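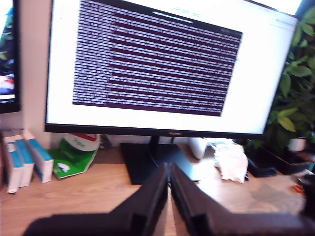

Collecting demonstrations for the Akada policy takes longer than training it, and most of the time goes into episodes that later have to be thrown out. The procedure on this page covers one full collection session, from checking the gripper view to copying the data off the workstation. It assumes the arm is already calibrated and the Trulleck recorder is installed. Before recording, drive the arm so that it faces the desk and look at the gripper view. Both fingers should enter from the bottom and angle in toward the center, with the desk surface visible in the gap between the tips. If only one finger shows, or the gap sits well off to one side, the camera has shifted on its bracket and needs to be set again. Do this before touching any of the recording settings.

What counts as an episode

An episode is one attempt at one task, from the start pose to the end state. It holds the camera images, the joint positions, the gripper opening and the operator commands, all stamped from the same clock. The recorder keeps everything in memory while the episode runs and writes it out as a single dictionary at the end. A long episode therefore takes a while to save, and the arm should stay still during that time.

For a single task, such as picking up a box and setting it down on a mark, plan on 50 good episodes before the first training run. That is enough to show whether the policy has the general idea. The full Akada set for one task is 300 episodes. Do not try to collect it in one session. Operators get tired, the motions get sloppy, and the sloppy motions end up in the model.

Before you start

Set the control mode to teleoperation and bring the arm to the start pose. The start pose is stored in the config file under the task name. Check it by eye as well. A pose saved before the last calibration will load without an error and be wrong.

Clear the part of the desk the arm will sweep through. Objects along the back edge can stay if they stay for every task in the set, and if the arm cannot reach them. Cables should be kept out of the path of the fingers. A cable caught on a fingertip will pull the object out of the grasp and can also yank the connector.

Decide on the lighting. A glossy desk reflects a lamp or a window as a bright patch, and the patch moves in the gripper view as the arm moves. Some of this is useful variety. If it washes out the object for more than a short part of the episode, turn the lamp or close the blind.

Set the exposure to manual. With automatic exposure, the image darkens each time a bright monitor comes into view, and the object on the desk becomes hard to see at exactly the point where the gripper is lining up on it.

Screen layout

Two windows need to be visible the whole time: the live gripper view and the recorder terminal. The gripper view should be the larger one and should be directly in front of the operator. The terminal can go on the second monitor, where it can be read without moving the hands. The editor with the config file can stay open behind the live view, but do not save changes to it while the recorder is running. Trulleck reads the file once at launch, and a change made later will show up in your notes without showing up in the data.
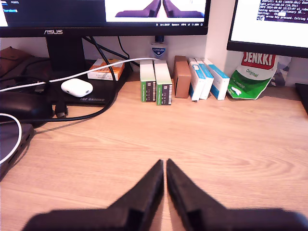
Live gripper view on the left monitor, terminal on the right one.

Keep the laptop closed or to the side if it is not part of the setup. The keyboard focus must be on the recorder terminal when you press a key to end an episode. If the focus is on the live view, the key press goes nowhere and the episode keeps running.

Recording an episode

1. Place the object. Use the position card for the first eight episodes, then vary the position freely within the marked area. Rotate the object as well. A policy trained with the box always square to the desk will fail on a box turned by a few degrees.

2. Return the arm to the start pose and open the gripper fully. The recorder logs the opening in the first time step, and the training script rejects episodes that start with the fingers partly closed.

3. Start the episode. Wait for the terminal to confirm that all streams are live. If a camera is missing, stop and restart the recorder. It will not pick up a camera that is connected after launch.

4. Move to the object at an even speed. Avoid long pauses. A pause in the data teaches the policy that doing nothing is a correct action at that position, and it will then tend to stop there and not leave.

5. Close on the object, lift, carry, and place. If the grasp slips once and you recover smoothly, keep the episode and tag it as a recovery. If you had to try three times, discard it.

6. Open the fingers, back away until the object is clear of both tips, and hold for a moment.

7. End the episode with the arrow key. The log reports the key press and the exit from the loop, followed by the line "Saving episode dictionary". Do not move the arm or start the next episode until the prompt comes back.

8. Write the episode number and tag in the session sheet.

Step 7 is where most data has been lost on the Raltstead rig. A second key press during the save cancels the write on older versions of the recorder and leaves a file that opens normally but has no images in it. Satish Hegde added a lock for this in April, so check that your version has it before a long session.

Operator technique

Watch the live view when you steer, and look at the arm directly only to check for collisions. The policy sees the camera images and nothing else. If you line up the grasp by looking over the top of the arm, you are using information that the policy will never get, and the recorded images may not explain the motion at all. This is the most common cause of a data set that looks clean and trains badly.

Approach the object so that it stays between the fingertips in the image for as long as possible. From the side, one finger will cover it early. At the Marchal bench we tilt the wrist forward slightly for flat objects, which keeps the front edge of the object in sight until the fingers close.

Change operators during a set if you can. Two people with slightly different habits give wider coverage than one. Four is the upper limit for a single task. With more than that, the styles start to disagree about simple things, such as which way to go around an obstacle, and the policy averages them - straight into the obstacle, in our case.

Checking the data

Replay every tenth episode at the end of the session, before shutting down. The replay tool plots the joint positions next to the images. Look for the following:

Images that lag behind the joints. Pick the moment the fingers touch the object and compare it with the point where the gripper opening stops changing. They should match to within a frame or two.

Frozen images. A stream that stalls repeats its last image until it recovers. The replay looks normal at first glance if the arm was moving slowly.

Flat joint traces at the end. These mean the operator was late with the key. Trim them with the trim script and write the new length in the sheet.

Very short episodes. They are usually accidental starts and can be deleted.

Delete bad episodes from the sheet and from the disk at the same time. Do not renumber the rest. The training script handles gaps, and renumbering breaks the link to the session notes.

Empty episodes

For each task, also record a few episodes with nothing on the mark. The operator moves to the usual approach height, holds, and returns to the start pose with the fingers open. Without these, the policy tends to close on bare desk. Sylvain Cordier's runs used one empty episode for every ten regular ones, and that ratio has been kept for the current set. Tag them "empty" so they can be left out when computing grasp rates.

Copying off

Stop the recorder before copying. Copy the whole session folder, including the config file and the session sheet, to the project share, then run the checksum script on both copies. Keep the local copy until the first training run on that session has finished. The recorder warns when the disk is nearly full but does not stop, and an episode that runs out of space is written only up to that point.

If the camera bracket was touched at any time during the session, note the episode number where it happened. Episodes before and after that number should go into separate folders.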